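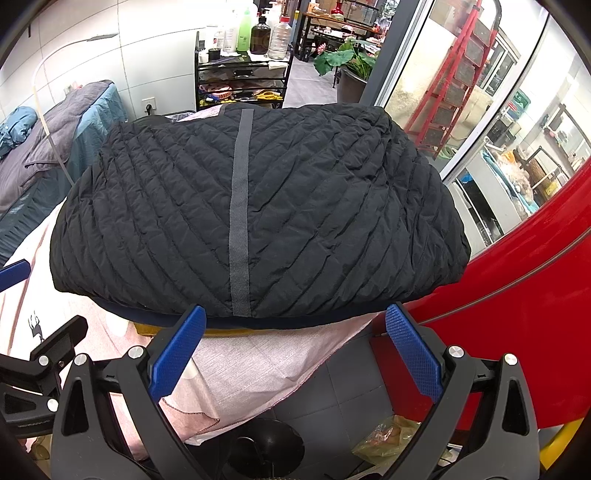
Quilted jacket, folded flat, gripper in front. 12 September 2023.

Notes from the Nurwood open day, typed up on the train so forgive the state of them.

Went with one question. Can any of these things do a chore yet. A real one, start to finish, in a room with stuff in it.

Nurwood has the old Phelan building, brick, 1941 over the door, terrible parking. Sign-in, sticker, a talk I caught the second half of. Slides about labor shortages in laundries and small shops. One good number: 996 folding runs logged in August with the hand-held grippers, meaning a person squeezing the thing and the software learning from it later. So those are human folds. They were clear about that when asked, less clear on the slide.

Then the rooms. They've set up the upstairs like places people live and work and you go through in groups.

Clothes first. This is what I came for. Towels, fine. Everybody's towels are fine now. T-shirts OK if they start out flat. The jacket is the hard one and I was glad to see they hadn't skipped it. Quilted, dark, the stitching goes down in a chevron, and it has bulk, so a fold wants to spring back open. All black too, hard to tell a sleeve from a body even for me. The person with the hand-held gripper got a decent flat bundle out of it, pads are blue with a knurled pattern like a tool handle. I had a go. Harder than it looks! You have two fingers and no thumb and you keep pinching the lining along with the shell. Took me four tries to turn one sleeve in.

Then the Jito arm, on its own, same sort of job on a thinner jacket. 65 seconds to find the collar. Got one sleeve across, dropped it, picked it up again by the pocket. A staffer stepped in. Second run it did finish, kind of a loaf shape. I would not put it in a drawer but I've put worse in mine.

Asked what the success rate is on jackets. 40 percent, and "success" means it stays folded when you lift it off the surface. Fair test. Better than the usual one where somebody holds up a hand and says good enough. They start from laid out flat with the zipper closed though. Mine come out of the dryer inside out with a sock in the arm so.

Shop-floor part was downstairs and rushed, we were behind by then. Shelf restocking, boxes only. Boxes went well, quick even. Bottles they weren't showing, "next year". Sweeping robot went past us twice and got stuck on a door sill, somebody nudged it with a shoe.

Dosturitz had a table by the stairs with replacement finger pads, different rubbers, you could squeeze them. The softest ones grip cloth best and wear out first. Woman ahead of me asked about price and got a brochure. I got the same brochure, no prices in it.

Coffee was good. Sandwiches gone by one.

So, chores yet? Boxes, yes, I'd beleive it in a stockroom now. Towels, yes, if you don't mind waiting. Jackets no. Anything where the machine has to decide what the item is before it starts, no. And the putting away never came up, all the folding demos end at the fold. At my house the fold is the easy half. The pile sits on the bed till Thursd

sorry, train. The pile sits on the bed for days is what I was saying.

Next open day is in spring, they said to check the site. Bring your own garment next time, apparently thats allowed if you ask ahead. I'm bringing a fitted sheet.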